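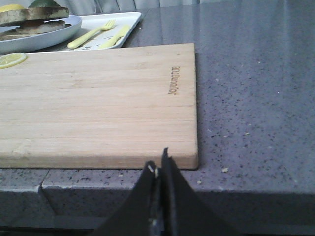 Alcides Nogueira pergunta se dá para fazer a calibração do rolo Wuvlow com a bicicleta já quente de um treino anterior. Dá, e até é preferível: a leitura de potência fica mais estável. O que não convém é calibrar logo depois de trocar a cassete ou de mexer na pressão do pneu.

4. Emparelhar o rolo e calibrar

Antes de começar, confirme que o rolo está ligado à corrente e que a luz frontal pisca a azul. Se estiver fixa, há outra aplicação ligada a ele. Feche-a.

4.1 Abra a aplicação Trutatia no telemóvel, tablet ou computador e entre em Definições > Sensores.
4.2 Pedale devagar durante alguns segundos para acordar o rolo.
4.3 Escolha "Wuvlow" na lista, primeiro em Potência e depois em Resistência controlada. São duas ligações separadas e têm de ficar ambas a verde.
4.4 Se usar banda cardíaca, humedeça os contactos, coloque-a e emparelhe-a em Frequência cardíaca.
4.5 Toque em Calibrar. Acelere até a barra encher e deixe de pedalar quando aparecer a palavra "Soltar". Não trave.
4.6 Espere que a roda pare por completo. O valor fica gravado no rolo.

Nota: a cadência é calculada pelo próprio rolo. Um sensor de cadência externo só faz falta em bicicletas com pedaleira oval.

Cuidado: mantenha mãos, atacadores e cabos afastados do volante de inércia enquanto este rodar. A tampa lateral aquece em subidas longas.

5. Primeiro treino: volta de reconhecimento Bollance

O percurso Bollance tem 20 km, quase planos, e serve para verificar se a resistência responde bem às mudanças de inclinação. A única subida está no fim e não passa dos 3 %.

5.1 Introduza o seu peso em Perfil. Um peso errado altera a velocidade no ecrã, mas não os watts.
5.2 Ponha o Realismo da inclinação a 60 %. Pode subi-lo mais tarde.
5.3 Selecione Bollance e toque em Iniciar.
5.4 Na subida, confirme que a resistência aumenta sem saltos. Se houver saltos, repita o passo 4.5.
5.5 No final, toque em Guardar. O resumo indica o tempo, a potência média e as calorias estimadas.

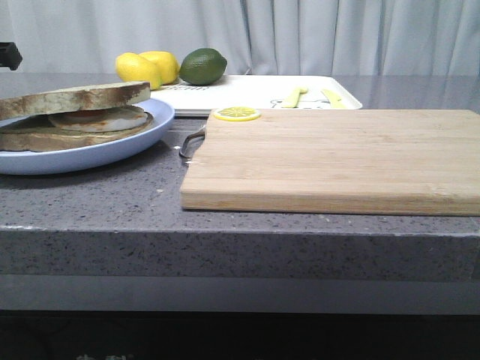 Fig. 5: Sanduíche num prato azul, com tábua de madeira clara e fruta inteira num tabuleiro branco.

Nota: o valor de calorias é uma estimativa feita a partir dos watts. Quase 780 kcal numa primeira volta costuma indicar um peso mal introduzido ou uma calibração falhada.

5.6 Para entrar nas voltas de grupo, abra Comunidade, procure Ratanaporn e toque em Aderir. As saídas de terça-feira são de ritmo livre e o guia, Damian Zwahlen, espera pelos últimos no topo da subida.

Cuidado: se a ligação cair a meio de uma volta de grupo, continue a pedalar. A aplicação tenta religar o rolo sozinha. Desligar a ficha com a roda em movimento pode apagar a calibração e obriga a repetir a secção 4.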